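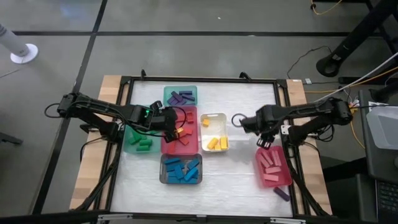
The Domcombe sorting cell is a two-armed tabletop robot cell used for sorting coloured blocks into bins. It was built at the Domcombe workshop of Verlow, an automation firm, and is maintained there under a written procedure compiled by Lorena Espinoza. The current revision of the procedure is dated November 7, 2021. The cell is also known as Miranda, after the control program it runs.

Layout

The cell consists of a white work surface inside a black aluminium frame, with a strip of pale wood down either side. One arm is mounted at the left and the other at the right, so that they face each other across the table. Each ends in a black gripper that closes on a block from two sides. The bins stand loose on the surface and are not fixed to it, which lets the layout be changed between jobs but means that their positions have to be checked before each run.

The arms share the middle of the table. Miranda treats this area as a single zone and gives it to one arm at a time for any move at full speed. At low speed both arms may enter it together, provided their wrists stay at least 110 mm apart.

Setting up

Setting up begins with the frame. The corner clamps are tightened by hand and then checked with a key, and the arm bases are tested for play by pushing lightly at the first joint. A loose base is the commonest cause of poor grasps, as a small movement at the table edge becomes a much larger one at the fingertips.

The arms are then sent to their home positions and the joint offsets are read. An offset outside the stated limit is corrected in the program if it is small. If it is large, the joint is re-zeroed with the Gresetti pin, a short steel peg that fits a hole drilled in each link. The pin must be taken out before power is restored to the motors, and the procedure asks for it to be hung back on its hook and signed for - a rule added in April after a bent pin and a stripped gear.

Bins are set out last. Their order matters less than the gap between them, which should be wide enough for a closed gripper to pass.

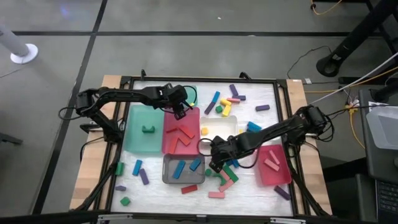
Blocks left on the open surface are sorted by colour, one at a time. The arm nearer to a block normally takes it, and a block whose bin lies on the far side may be put down near the centre for the other arm to collect. Blocks standing on end are harder to grasp than those lying flat, and Miranda leaves them until their neighbours have been cleared. A block found in the wrong bin is lifted out and moved at the end of the run. Bins of a similar colour, such as red and pink, need separate colour samples taken under the lighting in use.

Routine care

The work surface is wiped with a dry cloth at the start of each shift. Solvent cleaners are not used, as they cloud the white finish and upset the colour readings. Finger pads are inspected at the same time and replaced in pairs when worn smooth, normally after 70 hours of running.

Cables are the main wearing part. They run along the outside of the links in loops, and each loop needs enough slack for the joint to reach the end of its travel without pulling. Too much slack lets the cable catch on a bin or on the frame. The usual check is to move each arm slowly through its full range with the motors off, watching the loops at the wrist and elbow. Ties are cut and renewed, never slid along, because sliding them chafes the sleeve.

Repair

A gripper that closes unevenly is removed at the wrist by undoing four screws and is stripped on the bench. Grit on the slides is the usual fault. After refitting, the gripper is opened and closed 18 times without a block and then 5 times with one, and the motor current is noted for each.

An arm that stops during a move should not be pushed clear while powered. The other arm is sent home first, power is cut, and the stopped arm is supported by hand - it drops when its motors are released. Replacement of a whole arm takes most of a day, and the joint offsets have to be read again afterwards.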